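Birov Upper Arm Blood Pressure Monitor: My Favorite Thing From the Pharmacy in Years
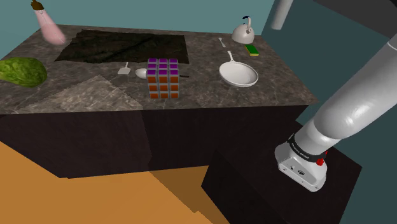
Kitchen counter with a Rubik's cube and a head of lettuce.

Posted April 20, 2023

My old wrist monitor died over the winter and I can't say I miss it. It gave me a different answer every time I sat down, and after a while I stopped writing the answers down, and then I stopped sitting down at all. My doctor was polite about this. She asked me to get an upper arm model and take readings twice a day until my next visit, so I went over to Usman Pharmacy, stood in front of the shelf far too long, and came home with the Birov. I love it! I've been telling everyone at work about it and they are getting tired of me.

It cost $46. There was a cheaper Birov next to it for $25 that has the same screen but a smaller memory and a stiff cuff. If you only need a reading now and then, that one is probably fine. I went for the better cuff.

The cuff

They call it the Trondodura cuff, and it has its own little logo, and I rolled my eyes at that. Then I put it on. It's pre-shaped, so it holds itself open in a curve and you can slide your arm in with one hand and close it without pinning the loose end under your chin (if you live alone and have ever owned the floppy kind, you know exactly what I mean). The air tube comes out at the bottom and there's a printed line showing where it should sit on the inside of your arm. Birov prints the size range right on the fabric too. Please measure your upper arm before you buy anything, this brand or any other. A cuff that's too small can give you a number that's too high, and I suspect I spent a few months worrying over a bad fit on a borrowed one.

It inflates quietly. It gets tight, sure, they all do, but it measures on the way up and lets go as soon as it has what it needs, so there's none of that long squeeze where you start to wonder if it's stuck. I can do it before coffee without getting grumpy, which for me is high praise.

Reading it

Big black digits on a plain gray screen. Top number, bottom number, pulse. No smiley faces. There's a small symbol that shows up if you moved during the reading and another if it thinks your heartbeat was uneven. I got the uneven one twice in my first week, mentioned it to the nurse, and she had me come in so they could take a look. All fine in my case, but I was glad it flagged it, and the booklet does say plainly to call your doctor if it keeps coming up.

The memory holds 400 readings, split between two users, and you switch users with a slider on the side. I like a slider. You can see at a glance whose turn it is. My husband used it on my side anyway, so there's an evening in there where my pulse looks like an athlete's.

There's also an averaging button that takes three readings in a row with a minute of rest between them and shows you the average. This has been the best part for me. My first reading is nearly always higher than the others, and seeing that happen over and over has made me so much calmer about a single bad number.

The app

It's called Pliltelora, and I have no idea why. It's free, it pairs over Bluetooth, and pairing took me almost 10 minutes, most of it spent on a password rule I kept breaking. Since then it has synced every time. The charts are simple and you can export a page as a PDF and send it through your doctor's patient portal. Mine opened it right there during the visit and scrolled through it with me, and that was the first appointment in ages where I felt like I'd done my homework.

The app wants to send reminders for water, steps, sleep and "mindful moments." Turn them all off under Settings, then Nudges. You'll also find the switch there for sharing data with Birov, and it was on when I installed it. I turned that off as well.

You don't need the app at all. My mother has the same monitor now and writes hers in a spiral notebook.

Things I'd change

The batteries are the AA kind and a set comes in the box, but a wall adapter is extra. I haven't had to change mine yet.

The storage pouch is too small. The unit fits and the cuff fits, but getting both in and closing the zipper is a wrestling match, and I worry about putting a kink in the tube. I keep everything in a shoebox lid.

The clock loses its time when you take the batteries out, and setting it means tapping one button through every single month. If you go past August and you wanted August, around you go again!

And the booklet is folded like a road map. The section on how to sit (feet flat, back supported, arm at heart level, rest quietly first, no talking) is the most useful thing in it and it's printed on the back of the warranty. I cut it out and taped it inside the cupboard door.

Would I buy it again?

Yes, and I sort of already did, for my mother. I also brought mine along to my checkup and asked them to compare it with the office one, and the two were close enough that the nurse nodded and wrote it down. Ask your clinic if they'll do the same, whichever monitor you end up with. Usman had the medium and large cuffs in stock when I went back, and the extra large had to be ordered.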